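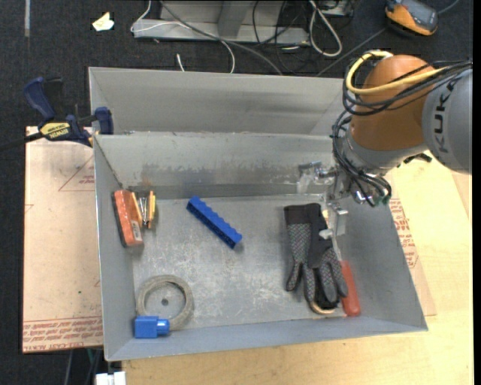

4. Setting the Water Hardness

The Vrettos dishwasher leaves the factory on level 2. Change the level before the first wash if your water is harder.

1. Press the power button. Leave the door open.
2. Hold Start until the display shows H2.
3. Press Program to move up one level at a time, from H0 to H5.
4. Press Start to save. The display goes dark.

Note: At H0 the salt light stays off and no salt is needed.

Filling the salt tank

1. Take out the lower rack and unscrew the tank cap.
2. First time only, fill the tank with water.
3. Pour in coarse dishwasher salt until the tank is full. Some water will spill over.
4. Wipe the threads and screw the cap on tight.
5. Run the Rinse program right away, with no dishes inside.

Caution: Never put detergent in the salt tank. It will ruin the softener.

The salt light can stay on for up to 11 hours after a refill.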